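Loading the drawer: where the cups go and why the towel stays out

A full-height dishwasher forgives a lot. There are two racks, sometimes three, and a badly placed saucepan on the bottom level rarely ruins the result on the top. A drawer model has one rack, one spray arm and less headroom, so every item affects its neighbours. Most complaints about drawer machines come down to loading.

Snežana Kos has fitted kitchens in and near Lornavdale for long enough to have installed the first drawers sold there and replaced most of them. Her own house, built in 1956, has a galley kitchen that would not take a standard machine without losing the cutlery cupboard. She put in a single drawer, 600 mm wide, directly beneath the counter and a short step from the sink.

"Distance to the sink is the first measurement I take," she says. "People measure the opening and forget they will be carrying dripping plates across the floor."

Height

Tall cups cause the most trouble. The usable height in a drawer is set by the clearance between the rack and the underside of the lid, and it varies from model to model. The manual gives a figure. It applies to the item as it sits in the rack, including any lean. A tall tumbler that touches the lid will stop the drawer from closing squarely, and a drawer that closes out of square can leak at the seal.

Kos keeps one tall cup as a gauge. If it stands in the rack and the drawer shuts without resistance, the height is fine for everything else she owns. Where it will not stand, she tilts it against the tines, mouth down, with the open end facing the spray arm.

Cups loaded mouth up fill with grey water and stay full. This applies to short tumblers, egg cups and the lids of food containers with a deep rim. Concave bases also hold a small pool, and a slight tilt lets it run off.

Spacing

Leave a gap between any two items, enough to pass a finger through. Flat pieces such as trays and cutting boards belong at the side of the rack, upright. Laid flat, they shield whatever sits above them from the spray. Check that the spray arm turns freely by hand before starting a cycle.

Mererid Samuel, who repairs small appliances from a workshop in Watutcombe, sees the same fault most months. A spoon handle or a skewer has dropped through the rack and stopped the arm. The machine runs its full program and the dishes come out with detergent on them. She charges a call-out fee for removing the spoon.

Matte finishes

Coloured matte cups are common now, and they behave differently from glazed ones. A matte surface shows mineral spotting sooner and can pick up grey marks where it rubs on bare wire. Kos has a set from Tomić that has been through the drawer for 2 years with no change in colour, and another set, bought at a market, that faded within a season. Check the base for a dishwasher mark. If there isn't one, wash by hand and stand the piece in a draining rack.

Samuel suggests replacing worn tine caps promptly. Gramoner sells a pack that fits most wire racks, and the job takes 5 minutes with no tools. Exposed wire ends rust, and the rust stains anything pale.

Unloading

Open the drawer a hand's width at the end of the cycle and leave it. Plastic holds less heat than ceramic and dries last, so expect to wipe plastic cups by hand. Keep a cloth on the counter for this – a dark one shows fewer marks – and hang it clear of the drawer front. A towel caught in the seal will wick water onto the floor over the length of a wash.

Empty the drawer from the front row back. The front tines are the easiest to reach, and clearing them first gives the hand room to lift taller items straight up. Pulling a cup out at an angle is how handles and rims get chipped.

Clean the filter every second week. Rinse it under the tap, brush the mesh, and turn it until it locks when you put it back. 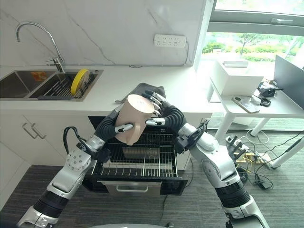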